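Visit to the Alwood antibody plant, Varetport
November 25, 2019

Our lab has bought secondary antibodies and blocking reagents from Alwood for a long time, and in all those years none of us had been to the place where they are made. When the company opened its Varetport site to customers for a day, two of us signed up. These are my notes, mainly for colleagues who order from them.

The plant is a low building at the edge of town, about 3 miles from the station. Visitors signed in at the front, left coats and bags in a side room and were split into small groups. There were 11 in ours, mostly from university labs, with a couple of people from a diagnostics company called Gunumow who buy in bulk and asked most of the questions about pricing.

Mihret Dinsa, who runs purification, took us through the first half. Alwood does not keep animals at Varetport. Serum comes in frozen from contract farms, and each shipment is held until the paperwork and a small test thaw have been checked. She showed us the cold store through a window. Goat and rabbit make up most of the stock, with some donkey and chicken. Pools are made up from several bleeds so that a lot will last, and she said a typical goat anti-rabbit lot is planned to cover two years of sales.

The purification room was smaller than I expected. Crude serum is clarified, the immunoglobulin fraction is salted out, and the material then goes over affinity columns carrying the target antigen. After elution it is passed over further columns to take out antibodies that cross-react with other species. We saw one of these adsorption steps running. Column resin is reused for a set number of cycles and then thrown out, even if it still performs. One of the Gunumow people asked what the number was and was told it depends on the resin.

We stopped for coffee in the office area, where the order desk and technical support sit together. The support staff answer the phone themselves – there is no outside call center – and they keep a written log of every complaint, sorted by lot. I asked about the weak signal we had with a conjugate in March. They found the entry, and the advice was to stop diluting it the night before use. We had suspected as much.
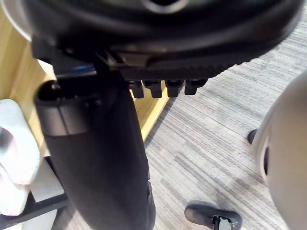
Under an office chair at Varetport.

The second half covered testing and filling. Every lot is run by immunoelectrophoresis against whole serum and against the purified target, and the stained gels are kept along with the batch record. Cross-reactivity is checked by ELISA in 96-well plates, always next to the previous lot. If the new lot differs too much it goes back for another pass over the columns. We were shown an anti-mouse lot that had been sent back and the plate readings from before and after. The bleed-through against human IgG had dropped to background.

Conjugation is done in a separate room with the lights kept low for the fluorescent dyes. We could not go in. HRP and biotin conjugates are made in-house, and a few of the newer dyes are coupled by a partner, Mekonnen, then returned for testing and filling. I had not known that, and it explains why those items take longer when they are out of stock.

Filling is still partly done by hand. Small vials are filled and capped at a bench, and the larger ones go through a semi-automatic line. The day before our visit they had filled 2,081 vials, which Mihret Dinsa described as a fairly normal day.

A short question session closed the visit. Most of it was about glycerol. Alwood ships many conjugates as freeze-dried powder and some customers would like them ready in 50% glycerol. The company is looking at it but gave no date. I asked whether we could reserve part of a lot for a long study. They will do this for up to 12 months, with a sample vial sent first, and the request should go to technical support and not to the order desk.

Lunch was sandwiches. We caught the early afternoon train back. I have the handouts on cross-adsorption and storage if anyone wants copies.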